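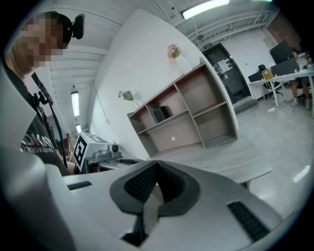 Asif Virk
Fixtures Secretary and second team captain, Khokhar Cricket Club

What a winter it's been! Indoor nets start again on 1st March at the Ovberg sports hall, and I can't remember the last time so many of you asked me for the dates before I'd even booked the place.

We have two lanes this year, which means the bowlers can finally bowl at batters who want to be there (you know who you are). Juniors go first, then the women's side, then the rest of us until they turn the lights off. Please bring your own pads if you have them – the club kit bag is down to three decent pairs and one of those smells like last September.

Shagufta Bhutto is back as women's captain, and I'm thrilled. Her 60 against Laltetden was the best innings I watched all last summer, on a pitch where everyone else was hopping about. She's hoping to enter a side in the evening league as well as the Sunday one, so if you've been thinking of having a go, or know a sister or workmate who might, send her a message. Total beginners are very welcome.

Fixtures are nearly there. We open away at Drevness, then have six home games on the trot, so the square will need plenty of love. Bring a rake! Match fees stay the same, and teas are back – with Laltetden promising to outdo us when we go over there. I'd like to see them try.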